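Mango Tasting Returns to Sesdale for Its Seventh Year

If you have walked past the greenhouses at Sesdale lately, you may have noticed the door propped open and a good deal of cheerful arguing going on inside. The annual mango tasting is back this March, and the people who put it together have been at it since the last one ended.

Harish Upadhyay, who started the event with a folding table and fruit from his cousin's shop, says he never expected to be ordering for a crowd. This spring he has asked growers for 3000 mangoes, which will be delivered in small lots so that everything on the tables is at its best (and so that the walk-in cooler can still be closed!).

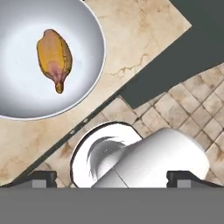 Sesdale Department of Fruit and Garden Studies

Visitors will go home knowing a bit more about picking a good one, too. Deepak Kashyap will be at the front table explaining why a red blush tells you very little about ripeness, and why you are better off giving the fruit a gentle squeeze and a sniff near the stem. A firm mango will usually soften on the kitchen counter in a few days, he says, and should go into the refrigerator only after that.

Over in the teaching kitchen, Shivam Garg is planning pickles, a cold soup and his grandmother's lassi, which drew such a line last spring that he has asked for a second blender. Cooking sessions start at 4 p.m. and have room for 63 people, so it's wise to put your name down at the front desk. The tasting itself is free and you can just wander in.

Recent items
Spring seed swap: what to bring
Greenhouse hours change in March
Bhupendra Tripathi on pruning old citrus
Compost pickup resumes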